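Griven Town and the wedding video

2022-07-18

Quick one tonight because I'm up at five, but I've had four messages asking what I think about the Halliday thing so I'd better get it down. Lunch went on it, tea's going on it now.

For anyone who's been away. Vaughan Halliday, manager of our beloved Griven Town, second season, missed the coach back from the Narach friendly. We lost 3-1. Poor game, hot, half the side were trialists. Players got on the coach, Halliday didn't. By Sunday dinner there was a clip going round of him at a wedding reception in the same hotel the squad had eaten in, tie round his head, doing a sort of conga with the bride's aunties. Not his wedding. Not anybody's he knew, as far as I can tell.

That's it. That's the scandal.

Forty seconds long, the clip. I've watched it more than I've watched any of our pre-season goals, although there's only been two. He is a terrible dancer. He's got the arms going but the feet are somewhere else. At the end he gets given the microphone and you can hear him say "up the Town" and then someone takes it off him, quite gently.

Since then, statement from the club, 19 words long, "aware of footage", "handled internally". Then a second statement saying the first one stood. Then the local radio phone in, which I had on in the van and had to turn off. A man rang up to say Halliday should be made to walk home from Narach. He'd have to get over the estuary, mate.

My view, since I was asked. He shouldn't have done it. If you've got eighteen lads on a coach you get on the coach. They'd just been beaten, some of them were playing for a contract, and the young ones will remember who was sat at the front and who wasn't. Junpei Iwasaki was sat at the front. Assistant coach, been with us longer than the floodlights, and he did the talk on the way back instead. My nephew's mate was one of the trialists and he says it was a good talk, short, no shouting, and then they stopped for chips.

So that's the bit that bothers me. Not the tie.

What I can't be doing with is the rest of it. People have found the bride. She got married on Saturday and by Monday she's got strangers under her wedding photos asking was he drunk, did he have his hands on anyone, what time did he leave. Leave her alone! She's put up one message saying he was good fun, he asked before he joined in, and he bought a round for the top table. I beleive her. Her gran has apparently been asked for a comment. Her GRAN.

And there's the fella who filmed it, who is now giving interviews like he was at the moon landing.

Anyway the petition. There's a petition. 881 names last time I looked, calling for him to go before the season starts. Our average gate last year was 670. I'll leave that with you. I had a scroll through and one of them was signed from Tannous, and they've hated us since the cup replay, so I'd take the whole thing with a pinch of salt.

There's also a counter petition which is just people posting pictures of themselves with ties round their heads. I've not done one. I don't own a tie that isn't for funerals.

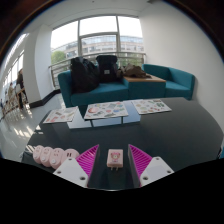
Where was I. Results. People keep saying look at the results, so fine, look at them. Eleventh when he came in, sixth in May, and we'd have made the play-offs if we could defend a corner. He brought the under-21s through. He got rid of the 4 man midfield that had been sending me to sleep for three years. Home to Zarnuvard in the spring was the best I've seen us play since I was at school, 2176 in the ground and not one of them looking at their phone. You don't bin that over a conga.

But he does need to say sorry, and to the players first, in the dressing room, before he says it to any microphone. I'd think more of him for that than for any statement. And give Iwasaki a proper contract while they're at it, he's been on a rolling one for years and it's a disgrace.

If they do sack him I'll still renew. Course I will. I renewed after the season we don't talk about.

Next friendly is at home, kick off 7.30, the far turnstiles are still shut so go in by the car park end and allow a bit longer. Tea hut is open again, cash only. I'll be in the usual spot with the flask if any of you want to argue about it in person, be warned I've got the nephew with me and he's on the other side of this entirley.

Right, bed. Comments are on but I'm deleting anything about the bride.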